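Wear it out already
Shahab Nazari
Aug 19, 2018

Everybody I know has too many clothes and nothing to wear. Me included. Went through my closet in March, two garbage bags, felt great for a week. Then I bought three shirts.

So. The usual advice is buy better. Spend more, buy less, get the good coat. I used to repeat that at dinner like I'd invented it. I don't buy it anymore, or not all of it, because the people who tell me this own a lot of good coats. A good coat hanging in a closet next to four other good coats does the same job as a bad one. Keeps the hanger warm.

What I want to argue for is duller than that. Wear the thing until it's done. Then fix it and wear it some more.

My uncle's friend Gholamreza Rashti drove a delivery van for Asadi, the bakery supply place, and he had two pairs of work pants. Two. One on, one in the wash. When a knee went he cut a patch out of whatever pair had died before and sewed it on from the inside, big ugly stitches. I asked him once if he minded how it looked and he didn't really understand the question. They were pants.
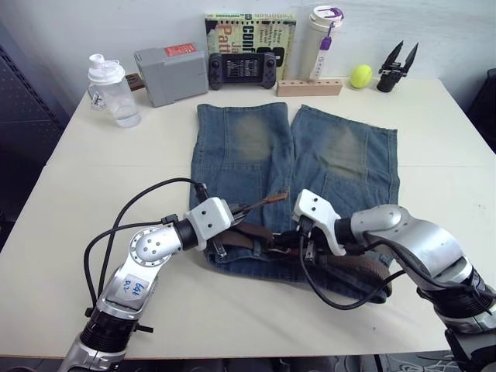 I tried keeping a tally last year. Stupid idea probably, but I did it - a pencil mark inside the closet door every time I wore a certain gray sweater. It got to 90 before the elbow went. Paid more than I wanted to for that sweater and by the end I had stopped minding. Meanwhile a linen jacket that cost less has been out of the house twice. Twice! Which one was the bargain.

Stores don't like this math. Durnia sends me an email nearly every day and I have never once gotten one that said how are the old ones holding up. I bought a pair of chinos there and the pocket lining gave out before the summer did. Brought them back, the kid at the counter was very nice, offered me a discount on new ones. I said can you sew the pocket. He looked at me like I'd asked him to shoe a horse.

And that's the thing, we lost the middle. There used to be somebody between the store and the trash. On my street it was a dry cleaner with a sewing machine in the window, did zippers and hems, closed when the rent went up. Now it sells phone cases. The next nearest tailor is a bus ride away and only takes cash, and wants two weeks for a zipper. I'm not complaining about his price, he should charge more. But most people won't make that trip for pants, and I get it.

Fulvio Piras, who I argue with about this most, thinks I'm romantic about poverty. His mother mended because she had to and she hated every minute. Bent over by a bad lamp after a full day of work, and it was always her, never his father. Fair. I don't have a great answer. If mending comes back it can't come back as one more thing for whoever already does the laundry. His other point is that cheap clothes were a kind of freedom for his family, first time the kids got to pick a color. Also fair, and I'd never stand outside a discount store wagging a finger at anybody.

But picking a color is one thing and 600 items is another. That was the number a woman at a swap in our church basement came up with when she emptied her house, socks counted seperately. She wasn't rich. She wasn't bragging either, she looked kind of ill. 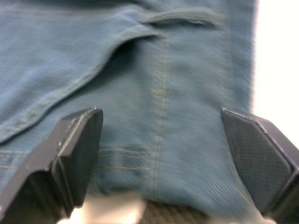
Denim up close, with the tan-yellow stitching along the seams.

Denim is where I'm hopeful. It's the one thing people will let get old. A faded knee on a pair of jeans is fine, people even pay extra to have it done at the factory, which is nuts, but it means the eye can learn. If we can like a faded knee we can like a darned elbow. A patch on a shirt. Shoes with new soles that don't quite match the old tops.

What would help? Teach sewing in school again, to everybody, boys too. A button, a hem, a patch, that's a few afternoons. Drop the sales tax on repairs. Make stores sell the spare zipper and the spare lining and say who can put them in. Let the library lend out a sewing machine, mine lends out a carpet cleaner so I don't see the problem.

And at home, smaller stuff. Wash less. Hang things up wet insted of cooking them in the dryer. Fix the button the night it comes off, becuase after that it goes in the bowl with the other buttons and you know how that ends. My bowl is full. I'm working on it. Gray sweater first, I've got the wool, wrong gray.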